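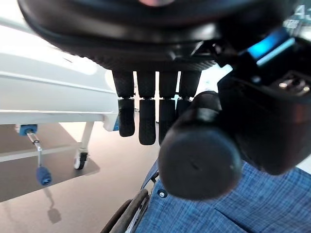
Blue checked seat cushion on the wheelchair, with a crease running across it.

I've been cleaning my mother-in-law's wheelchair for going on 3 years now, and I'm a little embarrassed by how long I did it badly. I'd run a damp cloth over the seat, flick at the wheels, and call it done. Then a front caster locked up on us halfway across the Zusudmont parking lot, and when I got down there with my phone light I found a wad of hair you could have knitted with. So now it gets a proper going-over every other Saturday, and it takes me 20 minutes if I don't stop to chat (I always stop to chat).

Start with the seat, and start dry. I used to go straight in with soapy water and all I did was turn the cracker crumbs into paste. Vacuum first with the skinny crevice tool, and get right down the sides where the cushion meets the frame. If your cushion lifts off, take it off! Ours is held with hook-and-loop strips, and those collect more lint than anything else on the chair. An old fine-tooth comb pulls it out beautifully.

For the fabric itself I use 2 drops of dish soap in a bowl of warm water and a cloth I've wrung out as hard as I can. Checks and plaids are wonderful at hiding spots, so tilt a lamp across the seat before you decide it's clean. Wipe the whole panel from seam to seam, even if there's only one stain, or you'll end up with a ring around the part you scrubbed. I did that to the old Rasari cushion and looked at that ring for a whole winter.

Creases: smooth them out with your palm while the fabric is still a bit damp and let it dry flat, away from the heater. Before anybody sits back down, run your hand over it again. Someone who's in the chair all afternoon is going to feel a fold, even a soft one.

Now go around to the back, which is the side you see all day when you're pushing and somehow never wash. 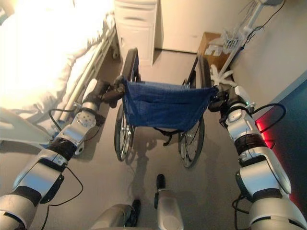
The grips get the most hands on them, so they get done every time, and in between too if there's a cold going through the house. Soapy cloth, clean damp cloth, dry towel. Give each one a good twist while you're there. If it slides around on the tube, don't just shove it back on and hope, get it looked at. Our shop, Ndlovu Mobility, fixed a loose one for us while we waited.

A fabric backrest will sag a bit over time, and the wrinkles hold dust like you wouldn't believe. I put one hand flat on the front and brush down the back with a soft clothes brush. Check the stitching along the uprights while you're at it. A pulled thread I'll leave alone, but if a seam is opening up I call the shop.

Wheels are my least favorite. Put the brakes on for the spokes, and use an old sock over your hand (so much better than a cloth, you can pinch each spoke and slide). Then brakes off, and roll the chair forward half a turn to reach the rest. Wipe the hand rims and dry them well. Please don't use furniture polish or any of those shiny tire sprays on rims or tires. I tried Jinex spray once and had to wash it all off again, it was so slippery.

Casters last, with tweezers and a pair of blunt scissors for the hair. Lay newspaper down first, and wipe under the seat where the frame crosses before you put everything away. If you park the chair beside a bed like we do, leave the brakes on and the handles facing out, so whoever's up first can get hold of it without shuffling furniture at six in the morning.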